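Repair shop in Bronwood asks residents to bring in their spare cords and wire

BRONWOOD — The Nultum repair shop on Plustard Street will take in unwanted wire, charging cords and extension leads through the end of August, and will sort them for reuse or scrap in its back workroom.

The shop set up the drop-off after a smaller collection in the spring brought in 930 pounds of material in 19 days. Most of that came from households within the town limits, and a good part of it had been sitting in drawers and basements for years. Marcelle Vasseur, who runs the shop, said the spring collection was meant to fill one shelf.

"We put a sign in the window and thought we'd get a few bags," Vasseur said. "By the second week I was parking on the street so we could use the garage."

Residents can leave wire at the front counter from 10 a.m. to 4 p.m. There is no charge and no limit on how much a household can bring. Businesses are asked to call ahead. The shop can't take anything with a battery attached, and it can't take fluorescent tubes or string lights with glass bulbs. Those still go to the county transfer station.

Vasseur asked that people not tape cords together before dropping them off. Tape leaves a residue on the jacket and has to be peeled or cut away by hand. Twist ties and string are fine. Cords can be left with their plugs on.

Once it is in the building, the wire is sorted in two passes. The first pass separates anything that can be used again from anything that can't. Cords with cracked jackets or melted plugs go straight to a steel drum near the back door. The rest is tested for a break with a hand meter, and pieces that pass are labeled with their length and put out for sale at the front of the shop. Prices start at 50 cents.

The second pass is for short hookup wire and offcuts, the thin stuff that comes out of old appliances, radios and hobby kits. It has the lowest scrap value of anything the shop handles, but Vasseur said it is what the school and the model railroad club ask for most. The shop gives it away in paper bags. Last winter it supplied the electrical class at Hao Middle School, which used it for doorbell circuits and a scoreboard for the gym.

Sorting the thin wire by color takes the most time, and it is where the shop has made the most changes since spring. The bench that was used for the job turned out to be too small once the bags started coming in, and short pieces kept rolling off the back. Sorting has moved to open plastic bins that can be set side by side wherever there is room and carried to the front when they are full.

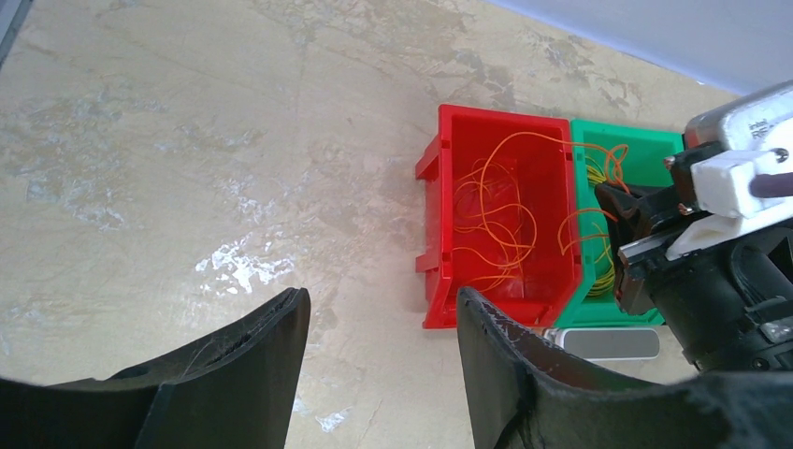

Thin wire doesn't stay in tidy piles, and Vasseur said the bins have helped with that only up to a point. Stacking bins with a low front are easy to reach into, and they can go right on the floor next to whoever is sorting. A loose coil will still find its way out. The red bin has a tangle of orange wire in it and the green one beside it holds yellow and orange together, with one orange strand looping across from the first to the second. Mixed colors like that get pulled apart later, usually at the end of the day when the counter is closed.

"Orange is the worst for it," Vasseur said. "It's springy. You put it down and it opens back up."

She recommends that people who want to sort at home before dropping off wrap each length around four fingers, slide it off and tuck the end through the middle twice. Wire bundled that way can be checked and bagged without being untangled. She also suggests keeping solid wire and stranded wire apart, as the school prefers solid for its practice boards and the railroad club prefers stranded for anything that has to bend.

The town does not pay for the collection. Nultum covers the cost of the bins and the drum, and it makes back part of it by selling the damaged cords as scrap. Vasseur said the spring collection came close to breaking even after the hauling bill. She expects this one to do a little better, mainly on account of a shorter drive. The scrap yard that takes the material opened a second location 7 miles from the shop earlier this year, and the old one was on the far side of the county.

Four people are working on the sorting, two of them part-time. The shop is looking for one more person for the afternoons through the end of the month. No experience with electrical work is needed. The job involves a fair amount of kneeling and lifting, and applicants should be comfortable using wire cutters.

The store's regular repair service is still open during the collection, though small jobs such as lamp rewiring may take a few days longer than usual. Customers waiting on a lamp or a toaster can call the counter for an update. Repairs already promised for a certain date will be finished on time, Vasseur said.

Anyone looking for a particular kind of cord can leave a request at the counter. The list at the moment includes a cloth-covered lamp cord in brown, a long gray extension lead with a flat plug, and the power cord for an older sewing machine. Requests are kept for the length of the collection and the shop calls if something turns up.

Parking is available behind the building, with the entrance from the alley. Residents with heavy loads can pull up to the back door and ring the bell, and someone will come out with a cart.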